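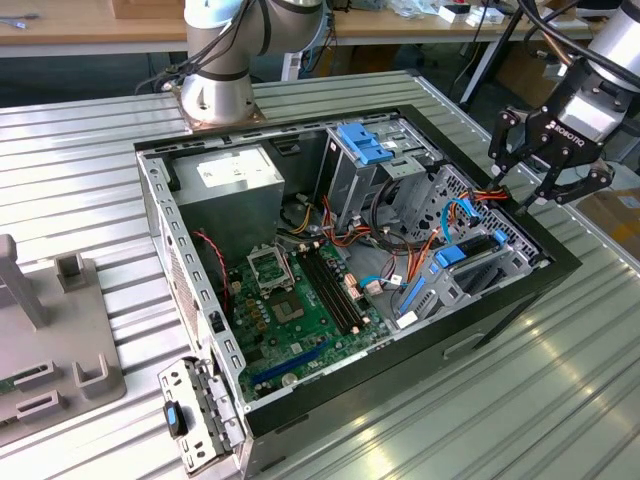

Open computer case on the metal table, power supply at upper left.

October, 9:40 p.m.

Up at 5. Frost on the low end of the creek field but none by the house. Fed the heifers, checked the water, and went over to the dryer before breakfast. It had shut itself off again during the night. Same fault as last week, the burner light blinking and no flame. I cleaned the flame sensor with a scrap of steel wool and it lit on the second try. Farzana says I should just order a new sensor and quit cleaning the old one. She is right and I will call Reisinger in the morning.

Corn is still coming in at 18 percent off the north side. The Tranon ground was drier, and if I had it to do over I would have started there and left the north side another week. I tested three samples and got close to the same number each time, so I don't think it is the tester.

Karthik ran the combine from ten until dark. I hauled. We got four loads to the elevator and the line was not bad until after lunch, when everybody in the county seemed to show up together. I sat an hour and a quarter on the third load and ate my sandwich in the truck. Talked with Habibur Bepari through the window. He is done with beans and says his were better than he expected on the hill and worse in the bottoms, where they stood in water in June. He wants to sell his old gravity wagon. I told him I would look at it. The tires are poor but the box is sound, and we could use one more when the dryer is behind, as it is now.

Settled weight for the day was 3192 bushels. Basis dropped two cents overnight. I had 2000 bushels already priced back in summer, so that much is taken care of, and the rest I will leave in the bin unless the price moves. Wrote it all in the book before supper so I would not forget.
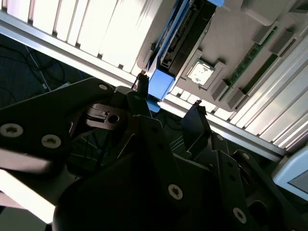
Black gripper plates and screws, with the open computer case beyond.

Dayana Mamani came by at four to look at the cover crop. The rye we flew on in September is up in the east half and thin in the west half. She thinks the west side was too dry when the seed hit. We dug in a few places and found seed lying there that had not sprouted. She said to leave it alone, that it may still come if we get rain, and that drilling over it now would cost more than it is worth. I had been thinking of drilling it anyway. I will wait until the end of the month and then decide.

She also brought the soil results from the Zutik place. pH is low on the two back fields – lower than I wanted to see on rented ground. Lime would have to go on this fall to do any good next year. I need to ask the owner if he will split it. Last time he paid half but it took until March to get the check.

Karthik broke a gathering chain a little before six. We had a spare link and he was going again in half an hour. I should buy another chain, as that one is stretched.

Chathurika called after supper about the hay. She wants twelve round bales of second cutting for her ewes and will come with her own trailer. Gave her the same price as last year.

Rain gauge empty. Wind out of the northwest all day and dropping now. Dryer was running when I came in. Will check it again before bed.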